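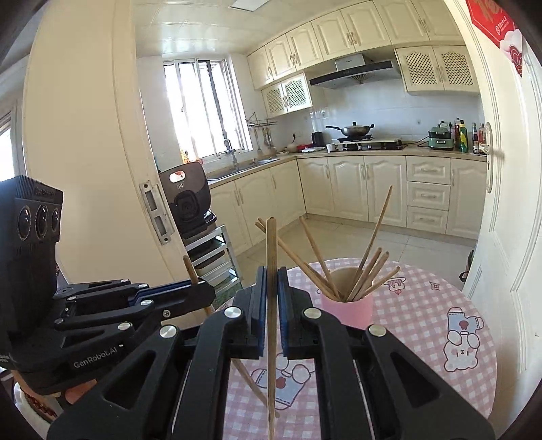 Week 7 - Teaching by hand
Tutor: Ataberk Gündoğdu

There are 2 common ways to show a robot a task. In remote control, you steer the arm itself from a distance. With a hand-held gripper, you do the job yourself and the tool records the movement.

Thin objects such as chopsticks are good practice. Close the fingers slowly and keep the stick upright between the pads - a tilted grip is harder to copy.

For the lab, record 26 demonstrations in pairs. Keep failed attempts in a separate folder.

Reading: Riedl notes, section 2.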